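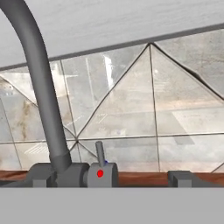
Kirstin Haldane wanted to know whether a faucet is too dull a thing to show visitors at an open day, and would they not like something bigger? I can see why she'd ask! But after our Friday at Rorville I'd pick the faucet again, and I've written up how we ran the simulated kitchen so that you can do the same with your own group.

Step 1. Load the kitchen the night before and leave it running. Ours is called Colline, and it takes its sweet time to open (go make coffee). Put the biggest screen you can find where people come in, and set the playback to 15 frames a second, so that folks at the back can follow along.

Step 2. Start with the arm close to the faucet and pause there. Let people guess what it's going to do, and give the kids first turn, they're usually better at it.
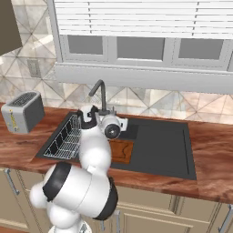
Step 3. Run the task, and talk while it runs. We had almost 100 visitors, and the ones who stayed longest were the ones Chunhua Tan chatted with the whole time.
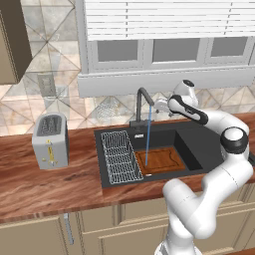
Questions will come, and the first is nearly always how anyone can tell whether the robot did its job. Have a plain answer ready. I like to point at the thin blue stream falling from the spout onto the cutting board, and then ask what they'd check next. After that, hand the controls to whoever is standing closest and load the kitchen fresh for the next bunch.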